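Help > Kitchen storage > Wire racks and baskets

Which rack do these answers speak of?
The small white wire one with a shelf on top and a floor panel at the bottom. In our catalogue it is the Gurkuldale, article 2453.

Can I put it inside a cupboard?
Yes, if the cupboard is at least 27 cm deep inside. Please measure behind the door hinges also, many customers forget them.

Do I need tools?
No. The panels are laid in by hand. Friederike Stöcker from our shop needs about 3 minutes for one rack.

How should I place things in it?
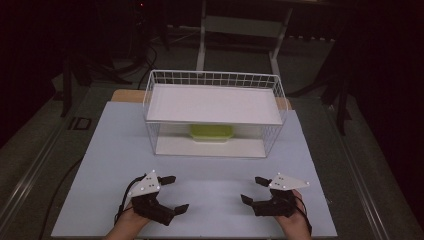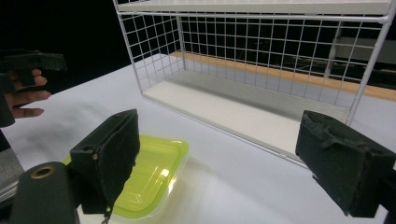 We recommend to put the things you use every day in the lower part, near the front, and to keep the top for light things. Boxes with round corners go in and out more easily. A single plastic container, like the lime-green one under the top shelf, can stay near the centre towards the back, and you still have the place before it for cups or small jars. Leave the height of your hand free above everything.

How do I clean the wires?
With a soft cloth and warm water with a little washing-up liquid. Dry the corners well. Please do not use a metal sponge.

Can I order only the floor panel?
Yes, write to Volker Lammers at Zutumell and give the article number. Spare panels are sent by post, normally in the same week.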